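### 3.2 Setup and upkeep of the pushing cell

The cell has one arm with a dark gray cylindrical tool, which we use for all pushing tasks. The work surface is a light wooden board set on a blue perforated table. We bought the board from Wulline and did not varnish it, as a glossy finish confused the block tracker in early trials.

Every 24 hours of run time we stop the arm and go through the same steps. The tool is wiped down and its clamp is tightened. We then drive it to 10 preset points and compare the tool height at each one with the Otament log. If any point is off by more than 2 mm, the board is leveled again and the check is repeated. The tool itself is replaced after 1,000 episodes, even when it shows no wear.

Blocks are put back by hand after each check. Colors are kept in loose groups, but exact positions are left to the operator. Figure 4 shows the arm at the board with the blocks laid out.
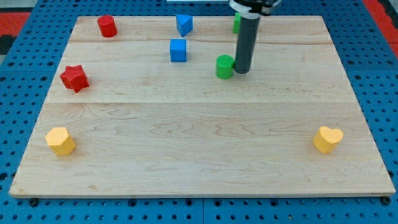
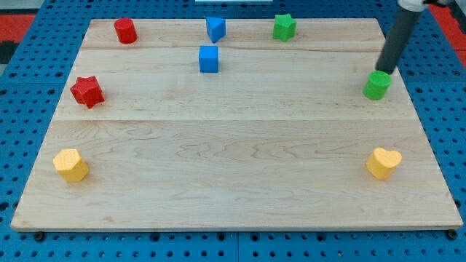 **Figure 4.** The tool beside the green cylinder (first panel) and touching the top of it (second panel).

Hutapea, commenting on a draft of this section, objected that a height check every 24 hours was too rare for a wooden surface, and that in the Clasel cell the board had drifted out of level overnight when the heating came on in December. We have kept the interval but now log room temperature with each check.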